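Notebook entry, October
Family Routines Study, Lirnen site
Entered by Pin-yu Cheng, 4:30 p.m.

The second round of home diaries from the Wunley group was received this morning. Of the 60 households enrolled, 7 have not yet returned a diary. Reminder letters will go out through the Drisside office, as before.

Coding of the evening pages has begun. Parents were asked to record who prepared the meal, who cleared it, and at what time the youngest child was in bed. Several wrote at length about work calls taken during dinner. The present code sheet has no place for this, and I have entered such cases under "other" until the group agrees on a new code.
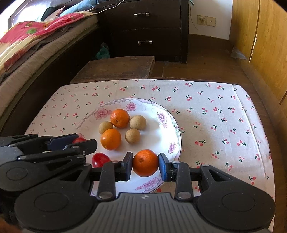
Small orange citrus fruit held above the cherry-print cloth.

Households with a third child under two left more blank lines than the rest. A blank should be coded as missing and must not be read as "no one." Two coders treated this differently last month, and those pages need to be checked again before any table is drawn up.

The Fu checklist was completed in full by nearly all parents who returned a diary. Item 12, on shared child care between grandparents and parents, remains unclear in wording.

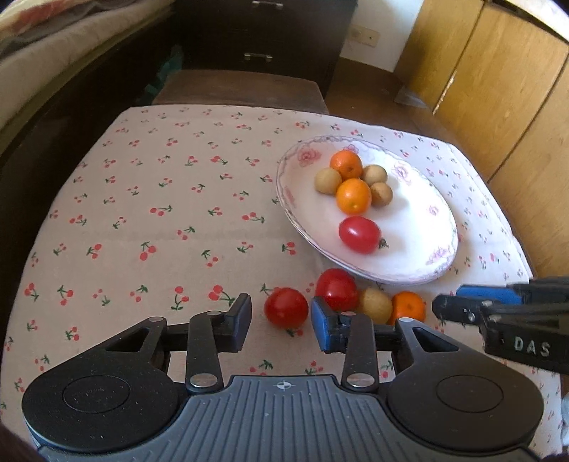

I propose splitting it into two items, one for weekdays and one for weekends. The change would apply to the third round only.

Supplies: 200 diary booklets ordered, 30 on hand. Return envelopes are sufficient.

Next: recheck blank lines, draft the new code for work calls, send the revised item 12 to Drisside for comment.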